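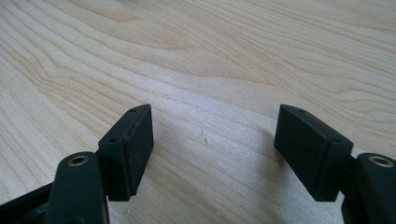

Aldana Farías wrote in after the last post to ask why I'd throw out demonstrations at all when the policy is supposed to learn from variety. Fair question, and the short answer I gave her by email was wrong in one respect, so I'll redo it properly.

The starting set was 4000 demonstrations of a table-top pick-and-place task, recorded with a hand-held gripper. Finger opening and wrist pose are logged for the whole episode, including the approach, when the fingers are open over bare table and nothing is held. I used to treat that portion as padding and trim it. My email said the approach carries no information about the grasp. It does. Approach height and opening width at the moment the hand commits are both fairly predictive of which side of the object gets contacted first.

The filter works on exactly that segment. For each episode I fit the opening-width signal between the start of recording and first contact, then compare it with the wrist speed. If the fingers begin to close while the wrist is still travelling quickly, the episode is flagged. Flagged episodes go to a second check on pose tracking quality. Failing both removes the episode. Failing one doesn't. After filtering, 3502 were left.

I trained 2 policies with the same architecture, the same number of gradient steps and the same seed, one on the full set and one on the filtered set. Evaluation was 42 trials each, with the object placements fixed in advance. The filtered policy had fewer early closures, and the difference was visible mostly on low, flat objects. On tall objects I couldn't separate the two. One seed is one seed, and I wouldn't lean on the ranking until it's been repeated.

Where I disagree with Aldana is on the word variety. Most of what the filter removes is timing noise from operators learning the trigger. She suggested down-weighting those episodes instead of deleting them. I tried a crude version with a single weight of one half and the result landed between the other two policies. A proper sweep is on the list for September.

Some housekeeping for anyone running the code. The filter lives in Kiveck now, under the preprocessing folder, and the old script in Gidisby will stay where it is but won't be updated. The contact threshold is in newtons and the default assumes the stiffer pads. If you've fitted softer ones, first contact will register late and the segment will be too long, so lower the threshold before you fit anything. Wrist speed is in metres per second. An earlier version of the readme said centimetres, and I've fixed it.

Episode indices are preserved after filtering, so gaps in the numbering are expected.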